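How to clear and reset a shared office table

Farkeck, 4/10/18

A big table that several people use will fill up in a day or two if it is left alone. Bags, cables, cups, things from the post. The method below is the one we use at Farkeck for the large white table and the desks by the window. It takes one person less than half an hour.

What you need

A shallow tray with a rim
A soft cloth and a bowl of warm water with a little washing-up liquid
A dry cloth
A bin bag
Some reusable cable ties

Step 1. Move the chairs out

Roll the office chairs well clear of the table. Leave enough room to walk all the way round, and pick up anything lying on the floor before you wheel a chair over it. If other people are in the room, ask them to keep their things off the table until you have finished.

Step 2. Decide what stays

Only a few things should live on a desk for good. A lamp is one, a small plant is another. The kettle has its own small table by the glass and should not travel, so if you want tea near the desk, carry the cup. 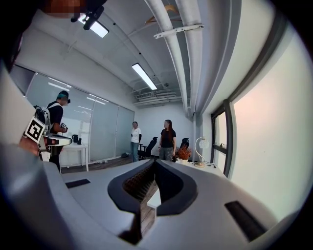

Anything outside that short list is either rubbish, or it belongs to someone, or it belongs in a cupboard. Don't try to sort it as you go. Put it all in the tray first.

Step 3. Fill the tray

Set the tray near the front edge of the table, where you can reach it without leaning. Work from the far end towards you and put every loose item into it. Plastic bags go in too, even if they look empty, as small parts and receipts are easily thrown out with them.

If the tray fills up, stop and sort what you have before carrying on. Don't start a second pile beside it. Our old Mader tray was deep, and things stayed at the bottom of it from July onwards, so we went over to a shallow one where everything shows.

Step 4. Sort the tray

Open each bag and check inside. Flatten the ones worth keeping and fold them in thirds. Torn ones go in the bin bag. Put named items on the owner's chair. Anything without a name goes on the shelf for 5 working days and is then cleared.

Step 5. Deal with the cables

Our table has a round grommet that the cables come up through. Find out what each cable is for before you pull it. Feed the spare length back down the hole and tie it loosely underneath, leaving enough on top to reach a laptop. Unused cables should come out completely.

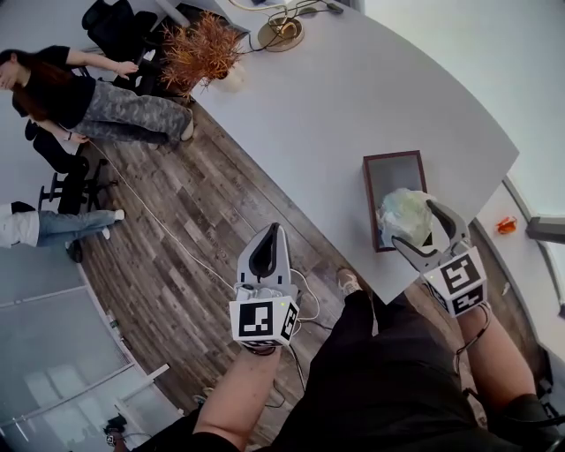
Can I leave the plant on the table while I wipe it down?
It is better to lift it off. Water collects under the pot and leaves a ring on a white top, and dry leaves drop as soon as the pot is knocked. Put it on the windowsill, pick up the fallen bits by hand, and return it when the surface is dry.

Step 6. Wipe and dry

Wring the cloth out well. Wipe in long strokes from the back of the table to the front, then go round the curved edge separately. Keep water away from the grommet. Dry straight after with the second cloth. For pen marks we use Jurkero desk cleaner, a small amount on the cloth and never sprayed on the table. Try it on the underside first.

Step 7. Put things back

Chairs last. The empty tray can stay on the table during the day, but it goes on the shelf at night. The same steps work for the long benches in the Toledo room, apart from step 5, as the sockets there are on the wall.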